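Visit to the Zerkine Bus Depot Open Day
April 26, 2018

The transit agency opened its Zerkine depot to riders for the first time since the new maintenance hall went into use. I took Route 70 from Lim station, a 25-minute ride with one change of driver.

Sudheer Varma from scheduling led our group. He showed us the control room, where 2 dispatchers cover the whole evening network, and then the wash lane. The depot holds 200 buses overnight. Three bays are set aside for brake work.
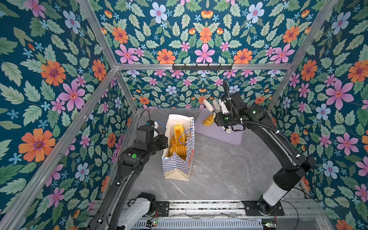

Pastries in a blue-checkered paper bag.

Most questions were about the July timetable. Varma said Route 70 will be extended to Turkard, with later trips on Sundays – the stop list is still being settled. Transfers at Lim will get a longer wait.

Mahnaz Ghorbani handed out draft maps at the gate. Comments on the drafts can be left at the Lim ticket office.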